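**About Lulari**

We make ready meals for places that don't have a kitchen crew of their own. Aged care homes, two rural hospitals, mine camps, a handful of schools. 89 people on the payroll, one site, three shifts. The first starts at 4 am and yes the coffee is on before that.

Started by Nesrin Erdem in a rented bakery, soup only. The soup's still on the menu. Same recipe, bigger kettles.

## What we do

- Chilled and frozen meals, 173 on the current list
- Texture-modified meals (minced, puréed, moulded)
- Reheating instructions that work in a real servery, tested by us before they go on the sleeve

That last one is a bigger job than people think. Every home has a different microwave. Some have four different ones in the same hallway.

## Robots, and what they changed

We get asked about this on every tour so may as well put it here.

First one was the Asto tray line in packing. It lifts full trays off the belt and stacks them on trolleys. Before that it was six people per shift doing the same twist and lift, and our injury book showed it. Shoulders mostly. Packing is now three people per shift, and the other jobs moved to allergen checks, labelling and dispatch. No one was let go over it. Some people did leave, we won't pretend otherwise – a couple didn't like the new roster and one just plain liked stacking trays.

Then the Drako palletiser in the cold store. Nobody misses minus 18 at five in the morning. Forklift tickets were paid for by us, and anyone from the cold store who wanted one got one.

Now the test kitchen. The reheat trials are the most boring work in the building. Door open, meal in, set the dials, wait, meal out, probe it, write it down. Again. We're working with Schouten on having an arm do the handling part, and it gets planned out in simulation before anything is bolted to a bench here.

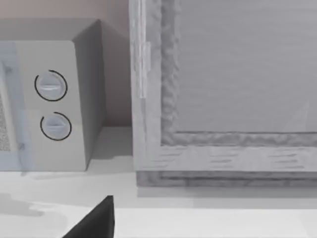
Reheat trials used to eat up two full days of a cook's week, and the cooks hated them. Fair enough. They trained to cook. So the idea is the arm does the repeats and the cook does the tasting, the texture checks and the arguing about gravy. Where it gets fiddly is the plain old appliances our customers have. Two round dials one above the other, a grip bar across each, a cupboard close by on the same counter – easy for a person, a lot of work for a gripper. Our test cooks sit in on the planning sessions and they've already changed the trial order twice. They know things the engineers don't, like how far a tired night nurse will bother turning a knob.

It's not in daily use yet. Aiming for February, we'll see.

## How we handle it with staff

Wrote these down after the tray line, when we did a poor job of telling people what was comming.

- Crew hears about a new machine before we sign for it
- Whoever does the job now gets first go at the training, paid time
- Pay doesn't drop if your job changes
- Anybody can hit stop. No questions on the floor, talk after the shift

Last year we logged 458 hours of training on the clock. Most of it was line leads learning to clear faults themselves instead of waiting on a tech to drive in.

Not everything has worked. Tried a labelling machine that couldn't cope with the small tubs, sent it back. Labels on small tubs are still done by hand and probably will be for a while.

## Visits and jobs

Tours by arrangment, closed shoes please, hairnets are on us. We're usually looking for packers, cooks and one decent maintenance person. Send a resumé to the office or drop it at the front counter, either's fine.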